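Lounge and Soft Seating Inspection: Checklist with Comments

18/09/2024
By Rattana Sombatkul

This is the checklist we use for the ground floor lounge at Nilteva, filled in after the last walk-through. It covers soft seats, pillows, floor, cords, lighting and blinds. Items are marked OK, FIX or WATCH. Comments are mine unless a name is given. The blank version is the same list with the comments taken out.

Before starting: turn on all the lights, raise the blinds if there is daylight, and have a flashlight and a tape measure with you. Lift things. A seat that looks fine from the door can have a split seam on the floor side.

1. SOFT SEATS

1.1 Seams closed all the way around, including the underside. OK
Run a hand along the seam. On the fluffy covers the pile hides small gaps, so part it with your fingers every few inches.

1.2 Filling even, no hard lumps, no flat center. WATCH
One of the round ones by the window wall has gone low in the middle. It was turned over in July and will be turned again. If it is still low at the next check it goes on the replacement list.

1.3 Zipper pulls tucked in or removed. OK

1.4 Cover clean. FIX
Two covers need washing. Cold wash, low spin, air dry. Do not put the fluffy ones in the dryer, they mat.

1.5 Seat stands clear of the walking path. FIX
People drag the seats toward the door to get closer to the heater. The path from the door to the far wall has to stay open at full width. Move them back when you find them, and write it down, even if it takes two seconds.

1.6 Seat does not slide when sat on. WATCH
The floor is smooth and a light seat will travel if you drop onto it. Gus Nakamura asked for non-slip mats. The Dalsgaard ones were ordered, order no. 261, not delivered yet.

2. PILLOWS

2.1 Pillow on its seat and off the floor. OK
A pillow on a hard floor is a slip hazard. Put it back on the seat, flat, and press down the edge so it stays there.

2.2 Fabric intact, corners not worn through. OK
Some creasing. Creases are not a defect.

2.3 Filling label still attached. FIX
Missing on four pillows. Without the label we can't show what the filling is, so those four are in the storeroom until the supplier answers.

3. FLOOR

3.1 Tile free of cracks and raised edges. OK

3.2 Floor dry, no polish residue. OK
Wekuvach did the floors the evening before. No residue this time.

3.3 No loose items smaller than a shoe. OK

4. CORDS AND POWER STRIPS

4.1 Power strip not under or against soft furniture. FIX
Strips get pushed along with the seats. Keep a clear gap between any strip and the nearest cushion. I use the length of my forearm.

4.2 No cord across the walking path. FIX
Extra length should be looped and tied, then laid against the wall. A loose loop on the floor catches a foot.

4.3 Strips not plugged into other strips. OK

4.4 Plugs fully seated, no marks or discoloration. OK
Checked by hand with the power off.

5. LIGHTING

5.1 All ceiling lights come on and stay on. OK
No flicker after 16 minutes.

5.2 Covers and end caps in place. OK
Checked from the floor with the flashlight. The ladder check is done once a year with the building manager.

6. BLINDS

6.1 Roller blinds run the full height and stop where you leave them. WATCH
One blind is stiff near the bottom. It works.

6.2 Pull chains fastened to the wall. OK
This one matters when there are children in the building. Tug each chain.

Open items go to Demetrius Villanueva, who has the key to the storeroom and the budget for mats. Please don't fix power strips yourself beyond moving them. A damaged strip gets unplugged, tagged and taken out.

Lounge seating, power and blinds:

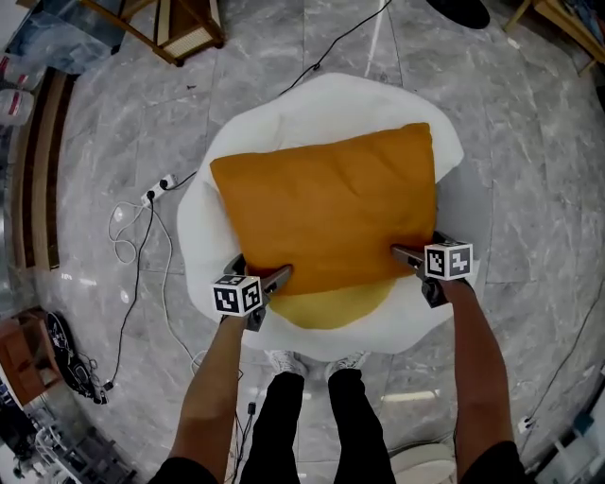
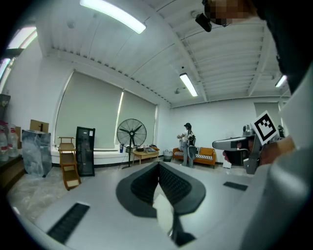 Gwendolyn Benavides would add one line to section 1: check under the seats for pens and hair clips before washing the covers, because a pen went through the machine with one of them and the ink did not come out. She also wants 1.2 done by sitting down on each seat, as pressing with a hand misses the low spots. Both changes will be in the next version.

Related
Kitchen Corner Checklist
Storeroom Shelves: What to Check
Washing Fluffy Covers Without Matting
Stairs and Handrails, July

Contact: Futent Building Services, front desk | © Futent | Back to top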